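Majimbun drop-off days widened to take cords and chargers
October 2019

Households in Majimbun will be able to hand in old cords, chargers and small electrical items at the Kindberg Street depot from this month, after the shire council agreed to widen its e-waste drop-off days.

Until now the depot has taken only televisions, computers and printers. The council said cords and chargers were the items residents asked about most often, and that many of them were ending up in kerbside bins.
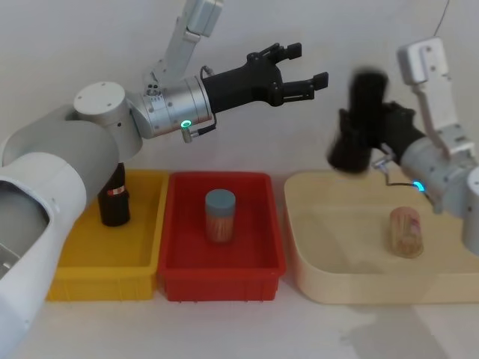
The extra service will run until the end of March, when councillors will look at the figures and decide whether to keep it. It is free for residents. Businesses will pay $32 a load, the same fee they pay now for computers.

Ekance, which already runs the depot's weighbridge, will handle the collection. Material will be trucked to the Zetero plant once a fortnight – copper to one buyer, plastic to another – and the council will get a share of the copper money back.
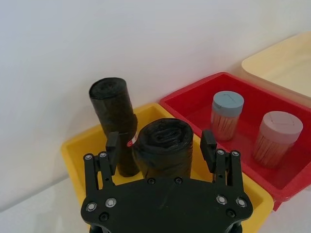

Black plates and silver bolt heads, seen up close.

A trial at the depot last year brought in 1116 kilograms of cords and chargers over six weekends. The council had set a target of 1000 kilograms. A further 162 kilograms was turned away, mostly garden hose, rope and wet extension leads.

Staff at the depot said the main hold-up during the trial was people arriving with everything in one bag. This time residents are asked to keep batteries apart from cords and to bring them in a separate bag or jar.
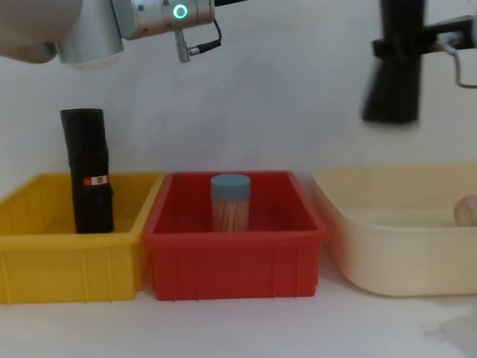 Cords do not need to be sorted by type. Plugs can be left on, and so can any metal fittings at the ends. A thin black cable with a small silver connector, like the one in the photo, can go in as it is. Coiled leads should be tied with string or a rubber band, as loose ones tangle in the cages and slow down unloading. Cable ties are fine too. Tape is not, and taped bundles will be handed back.

Power boards will be accepted, along with phone chargers, kettles, toasters, hair dryers and electric drills. Fridges, air conditioners and smoke alarms will not. Residents with larger goods can still book a hard rubbish pick-up through the council office.

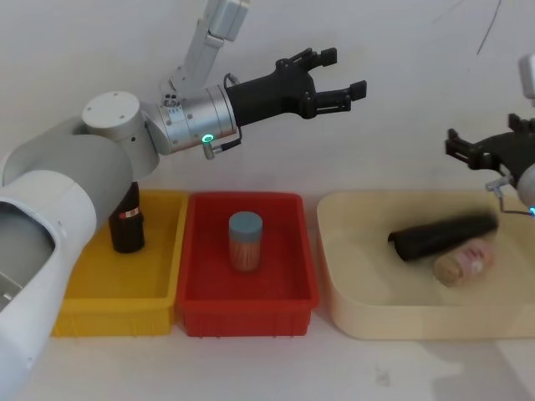

Can I drop off cords for a neighbour?

Residents may bring items for other households in the shire, as long as the load fits in a car boot or a standard box trailer. Show your own rates notice or licence at the gate.

The Kindberg Street depot is open for e-waste on weekends from 9 am to 3 pm. It will be closed on public holidays.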